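FOR IMMEDIATE RELEASE

Pultis Puts Out Its First Cookbook, and It's All Dinner in One Bowl

KUTAMON, July 12, 2022

Okay, I know a press release is supposed to sound like a person in a suit wrote it. I run Pultis out of the room over my garage and I'm wearing flip-flops, so you're getting it in my own words. We made a cookbook! It's called One Bowl Tonight, it goes on sale today, and I'm so happy I've already told the mail carrier twice.

The whole book is about eating a real dinner out of a single bowl. Soup, yes, but also rice and eggs, beans and greens, noodles, a very good baked potato situation, and one chapter of things I'd call breakfast if you ate them before noon.
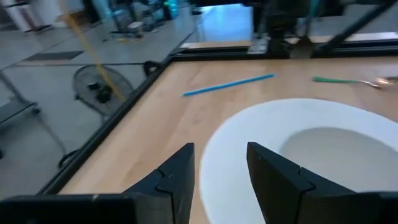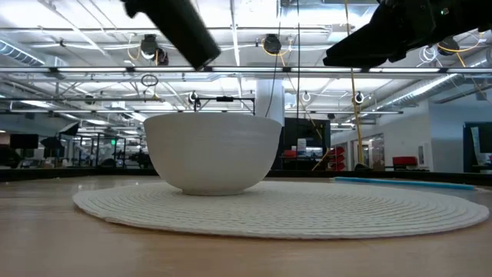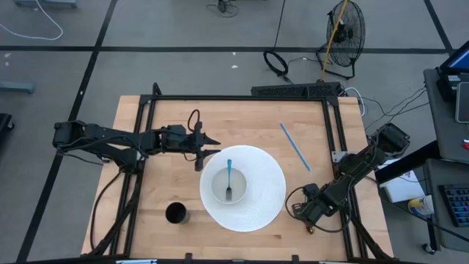

White on light wood.

If you've been reading the Pultis newsletter for a while, you know how this got going. I started sending out a recipe a week to friends who were cooking for one or two people and were sick of recipes that feed eight. Then their friends wanted it, and then I was getting mail from people I'd never met telling me my lentils needed more vinegar (they did, and the book has the fixed version). By this February I had a pile of recipes, a bigger pile of notes, and a strong feeling that if I didn't put them between covers I was going to lose them all in a laptop accident.

So there are 54 recipes in the book. Every one of them makes two servings, which means dinner tonight and lunch tomorrow if you live alone, or just dinner if you don't. I tried a version where everything made one serving and it drove me up the wall. You can't buy a third of a can of tomatoes.

Readers tested everything. I put out a call in the newsletter, and 763 test reports came back, some of them one word long and some of them longer than the recipe. I read them all, mostly in bed with a highlighter. The squash soup changed completely after that. So did the peanut noodles, which a lot of people thought were gluey, and I went back and made them again and yes, gluey. They now have lime juice and a splash of the cooking water and I'd put them up against any peanut noodles you like. Two recipes got dropped altogether. I'm still a little sore over the cold beet one, but fair enough.

What's in it

The chapters go by how tired you are, and I'd like to claim that as a grand idea but it's just how I think about dinner. The first chapter is called Barely Standing and most of it is toast-adjacent: brothy beans over torn bread, a miso egg thing, canned fish with hot rice and a lot of scallions. The middle chapters ask for some chopping. The last one, Sunday Energy, has a braise with white beans and orange peel that takes most of an afternoon and makes your house smell fantastic. You don't have to do it on a Sunday.

There's a section up front about the bowl itself, and I got more mail about those few pages than about anything else when I previewed them. People have feelings! My own view is that a dinner bowl should be wide enough that you can see what you're eating and heavy enough that it stays put when you go at it with a spoon. Deep, narrow cereal bowls are fine for cereal. For noodles they're a mess, all the good stuff sinks and you're left digging. I also think you should warm your bowls for soup. Run the tap hot, fill the bowl, leave it while you finish cooking, dump it out, dry it, done. My mother did it and I thought she was being fancy.

I should say this book won't tell you to buy anything. You need one decent pot, one skillet with a lid, a knife, a board and a wooden spoon. A couple of recipes go in the oven. If you have a blender, great, there are three soups that want one, and each has a note on what to do if you don't (a potato masher, and lower your standards).

The pantry list fits on one page and it stays on one page. I fought for that. I took out preserved lemons, and I love preserved lemons, but I live a long drive from any store that carries them and I bet plenty of you do too. They're in a little "if you see it, grab it" box instead, along with chili crisp and good anchovies.

Who made it

I wrote it and cooked it. The printing was done by Munshi, a small shop here in Kutamon that mostly does menus and wedding programs, and they were wonderful about my many, many questions on paper. The pages are uncoated so you can write on them. Please write on them. Every recipe has blank lines at the bottom for your own notes, and I asked for a binding that lies flat on the counter without you having to put a can of beans on it. It took a few tries to get there and I think the can of beans can now be retired to the soup.

The type is big. I can read it from the stove without my glasses, and I made everyone I know check that they could too.

The first printing is 1,000 copies. Of those, 300 come with a set of loose recipe cards tucked in the back, printed on heavier stock, with the recipes my testers said they'd made more than once. Those copies go to whoever orders first. If there's a second printing I'd like to put the cards in all of them, but I'm not promising, the envelopes alone were an adventure.

Where to get it

You can order One Bowl Tonight from Pultis through the newsletter page starting today. If you'd rather buy it in a shop, Stornby is carrying it, right by the register next to the spice jars, and they'll hold a copy for you if you call ahead. Stornby was the first store to say yes to us, back when all I had was a stapled draft with a tomato stain on it, so if you're choosing between the two, go see them. You'll probably come out with a bag of dried beans as well. I always do.

Newsletter subscribers have already had a note from me with their ordering link. If yours got lost, check your spam folder and then write to me and I'll send it again.

The newsletter isn't going anywhere, by the way. A few people wrote in worried. It'll keep coming every week, still free, still two servings, and the next run of recipes is all about tomatoes while they're worth eating — raw ones over cold noodles, cooked-down ones with butter, and a tomato and bread bowl I've had for dinner more nights this summer than I'd like to admit to a member of the press.

For writers and editors

If you'd like to cover the book, I'd love to send you a review copy. Just tell me where it should go and whether you want the cards. You're welcome to reprint one recipe in full with a mention of the book and of Pultis, and I'd suggest the brothy beans or the new and improved squash soup, which both work for people who don't think of themselves as cooks. Please don't reprint the braise, I want people to have something to look forward to.

I'm happy to talk on the phone, come on your radio show, or cook something from Barely Standing in your office kitchen if it has a burner. Mornings are best. I get slow after lunch.

About Pultis

Pultis is a weekly recipe newsletter based in Kutamon, written for people cooking small dinners in ordinary kitchens. One Bowl Tonight is its first book.

Press contact: Pultis, Kutamon. Reply to any issue of the newsletter and it comes straight to me.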